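作業ノート　Suridden班　カップ移載課題
2019年9月29日　記:Iresha Sarkar 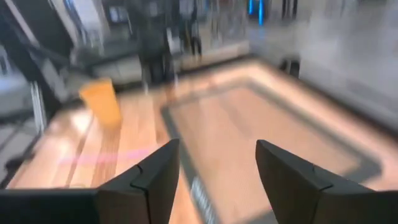

手先カメラ、グリッパ開。左奥にオレンジのカップ、中央から奥にかけて灰色の枠。

前回からの続き。待機位置からカップの上空まで動かし、把持して枠の内側に置く動作。Fosthamの校内大会の規則では、枠線に底面がかかった時点で失敗扱いになる。今回は把持そのものより、把持前の位置推定を詰める。

出席:Ruwan Bepari(制御)、Zoriana Mykhailiuk(画像)、自分(記録とログ整理)。Shanthi Seneviratneは午後から。Sumaiya Patwary先生には終了後に報告済み。

1. 準備

電源投入、原点復帰、異常なし。グリッパの開閉を空の状態で確認。右指の戻りが左よりわずかに遅い感じがあるとRuwan。ログの指令値と応答値を重ねたが、差は読み取り誤差の範囲に収まっている。ねじの増し締めだけして続行。次回も同じ印象なら分解して見る。

手先カメラの取り付けを確認。ブラケットの合いマークは前回の位置のまま。内部パラメータは前回の値を流用し、手先とカメラの間の変換だけ取り直した。チェッカーボードを端に寄せた姿勢で残差が大きくなる傾向は変わらず。中央付近の姿勢を増やすと平均の残差は下がるが、それは端の誤差を薄めているだけなので採用しない。Zorianaは歪み係数の次数を上げたい意見、自分は姿勢の取り方を先に直したい意見。結論は出ていない。今回は次数を据え置き。

2. 動作と画像

速度の上限は40%から開始。カップへ向かう途中の画像で推定をかけると、カップの輪郭が二重に出て、円の当てはめがどちらの縁を拾うか安定しない。フレームごとに推定位置が横に飛ぶ。枠も同じで、角の部分が流れて直線の交点がずれる。枠の手前側の辺にある白い印字は、移動中の画像では筋になって読めない。印字を基準に使う案(Shanthiが前々回に出したもの)は、少なくとも移動中は成立しない。静止時に限れば検討の余地あり。

指は画像の下側に常に入る。手先に対して動かないので、動きのぶれとは関係なくはっきり写る。特徴点の検出をそのままかけると指の稜線に点が集中し、背景側の点が足りなくなる。マスクを作って指とグリッパ本体の黒い部分を除外した。マスクは開の状態で作ったもの。閉じると指先が内側に入るので、閉の分を別に用意する必要がある。中間の開度をどう扱うかは未定。Ruwanの案は開度の指令値からマスクを補間する方法、Zorianaの案は大きめの固定マスクで全部覆う方法。固定マスクは実装が楽だが、把持直前にカップの下半分が隠れる。

天板の反射について。左側に薄いピンクの横筋、その手前に白っぽく光る部分が出ることがある。色でカップを切り出すとき、彩度の下限を緩めるとピンクの筋を拾った。下限を上げれば消える。ただし上げすぎるとカップ側面の明るい部分が抜けて、輪郭の片側が欠ける。ここの調整に時間を使いすぎた。設定値は共有フォルダの設定ファイルに記入、変更者名も入れた。

背景の青い光は色相が離れているので誤検出なし。処理範囲を天板に限れば元々入らない。範囲の限定は枠ではなく天板の縁で行うほうがよい。カップの初期位置が枠の外になるため。前回これを間違えて、検出なしの原因を探すのに手間取った。再発防止としてコメントに書いておく。

3. 速度を落とした場合

上限を30%に下げて同じ経路。輪郭の二重はまだ残るが、円の当てはめの飛びは減った。枠の角は照明の影響のほうが目立つようになった。露光時間を短くした設定も試したが、全体が暗くなりノイズが増える。ゲインを上げても枠の灰色と天板の木目の差が小さくなり、線の検出はかえって悪い。照明を足すのが筋だが、当日の会場に持ち込めるか確認が必要。規則書には記載が見当たらない。Sumaiya先生に問い合わせを依頼。

途中で方針を変更。移動中の推定は大まかな位置を得るためだけに使い、カップの手前で一度止めて撮り直し、その画像で最終位置を決める。停止させると一回の所要時間は延びるが、採点では時間より配置の精度の比重が大きい。Ruwanは止めずに減速だけで済ませたいとのこと。両方を切り替えられるように引数を追加した。既定値は停止あり。

停止後すぐに撮ると、手先の揺れが残っていて前後のフレームで位置が合わない。停止信号が出た時点では関節の値は目標に入っているが、画像はまだ動いている。待ち時間を固定で入れるか、連続するフレームの差が閾値を下回るまで待つか。後者で実装。背景で人が動くと差が下がらないため、差を取る範囲も天板に限定した。上限時間を超えたら警告を出してそのまま進む。

4. 配置の確認

停止ありの設定で把持から配置まで通した。枠の内側への配置は線にかからず成立。目標点からのずれはほぼ2 mm。向きは毎回同じ側に出るので、ばらつきよりも偏りが主と見る。疑っているのは手先とカメラの間の変換、次に天板の高さの設定値。高さの値は前の学期に測ったものをそのまま使っており、測り方の記録がない。次回測り直す。

停止なしでは、把持の時点で指の片側が先にカップに触れて押した。倒れはしなかったが、把持後の位置が手先の中心からずれ、配置にもそのずれが残る。把持した後の補正は入れていない。閉じる動作で中心に寄ることを期待していたが、指先が斜めに面取りされているため、当たる高さによって寄り方が違う。高さを下げて指の平らな面で当てれば改善すると思う。ただし下げすぎると指先が天板に近づきすぎる。安全側の下限はソフトで設定済み。下限の値は勝手に変えないこと。変える場合はRuwanに一声かけてから。

5. ログ

保存したログは全部で3652フレーム。うち通信が途切れた区間があり、時刻の列に飛びがある。解析に使う前に除外すること。関節の値と画像の時刻は別々の時計で付いているため、そのまま突き合わせるとずれる。動作開始の立ち上がりで合わせる処理を書いたが、ゆっくり動き始める経路では立ち上がりが曖昧で、合わせ方に幅が出る。Shanthiが開始時に短い往復動作を入れる案を出した。採用。経路ファイルの先頭に追加する。

ファイル名の規則を守っていないものが混ざっていた(自分の分も含む)。速度、停止の有無、担当者の順。担当者は姓で書く。「final」「new」は使わない。

6. その他

Vistwoodの部品棚から借りたケーブルは返却済み。借用簿のSarkarの行は消してよい。結束バンドが残り少ない。

手首まわりの配線が、第六軸を大きく回した姿勢で張る。今回の経路では問題にならないが、逆向きの姿勢解を選ぶと引っ張られる。姿勢解の選択に制限を入れた。制限の条件は今のところ角度の上下限だけで、途中の経路までは見ていない。

7. 次回まで

天板高さの再測定、測定手順も残す:自分
閉状態の指マスク作成:Zoriana
先頭の往復動作を経路ファイルに追加:Shanthi
把持高さを変えた比較、停止ありとなし両方:Ruwan
会場照明の件:返答待ち

追記。片付け後にZorianaと残差の図を見直した。端で大きくなる傾向は画面の下側に偏っている。チェッカーボードの下側の角が指で隠れた画像が混ざっており、検出が不完全なまま計算に入っていた可能性がある。該当する画像を抜いて再計算中。結果が変わるようなら第1節の流用した値も見直す。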